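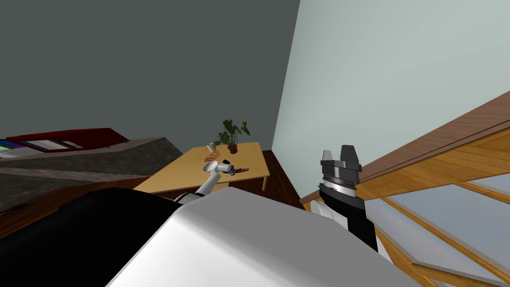 Grorov table is a type of plain wooden table which was made in the hill town of Grorov and in the villages of the Flurnum valley. It has a rectangular top, four straight legs and very little decoration. The name is used today for old tables from this area and also for newer ones made in the same manner.

Origin

The first tables of this type were made by farm families in winter, when there was no work in the fields. The wood was mostly beech and ash, cut on the north side of the valley. Every house needed one large table, and it served for eating, for making bread and for cutting cloth. Carpenters in Grorov later began to make the same table for sale, and it was carried by cart to the market in Bikance.

Church records in Flurnum mention tables as part of the goods which a bride brought to her new home. In these lists the table is usually named directly after the bed.

Construction

The top is made from three to five boards, glued side by side. Under it there is a frame of four rails, joined to the legs with mortise and tenon. Older tables have no screws or nails in the frame, only wooden pegs. The top is fixed with small wooden blocks that can move in a groove, so the boards can become wider in damp months and narrower when the house is heated.

A common size for the kitchen table was 200 cm long and 90 cm wide. Smaller tables of 100 cm were made for bedrooms and workshops. The legs stand at the corners, and on the oldest tables they are a little thinner at the foot.

A drawer was added on one short side in many houses of Bikance. It was kept for bread and knives. In Flurnum the drawer is rare, and people there say that it makes the frame weak.

Surface and care

The tops were at first left without any finish and were washed with sand and soap. This gave them a pale grey colour after some years. Oil came into use later, followed by clear varnish, which keeps the yellow or brown tone of the wood. Collectors usually prefer an untreated top, although it takes stains easily.

Later production

The Kermani workshop in Bikance was the largest maker and employed 40 people at its busiest time. It sold tables in parts, with the legs packed separately, and the buyer put them together at home. The workshop closed when cheaper furniture arrived by railway, and its building is now used as a grain store.

A few small makers still work in Grorov. Each June they show their tables in the market square, where old tables are also repaired and sold.

See also

Trestle table
Mortise and tenon
Furniture of the Flurnum valley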